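Firkulell: Pose Tracking and Replay Software for Hand-Held Grippers
Student project report, Ginting group

1. Goal

Our software takes recordings made with two hand-held grippers and turns them into paths that a robot arm planner can use. Each gripper carries a marker cube. The tracker finds the cube faces, solves for the pose and passes it on to the planner.

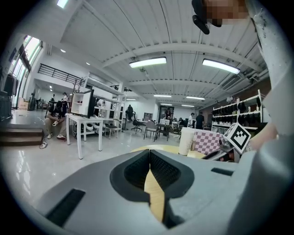
Figure 1. View from a gripper camera, with a marker cube on the table.

2. Tracking

The first version handled every image on its own. The pose jumped whenever the visible cube face changed — most often when a wrist turned quickly. We added a filter that keeps the last 300 poses and rejects any solution too far from the predicted one. A head-level view is used as a second source, and both cubes are solved in the same pass. 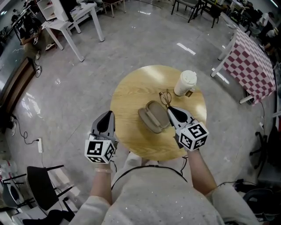
Limwood, 09/05/2019

Tabletop work with small items, such as an eyeglasses case and a pair of glasses, is our main test for the tracker. The grippers work close together here, so one cube can hide the other. The filter fills short gaps. Longer gaps are marked and left out of the planner input.

From some 3000 logged poses, 43 were rejected by hand after the filter had passed them. Most had the cube nearly edge-on.

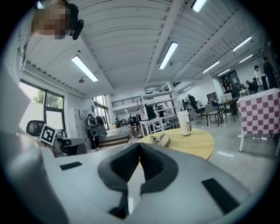 3. Open problems

Clock drift between the two gripper logs is still corrected by hand. The planner also ignores finger width, so grasps on thin objects close too late. We plan to fix the clocks first and have the width model in by December.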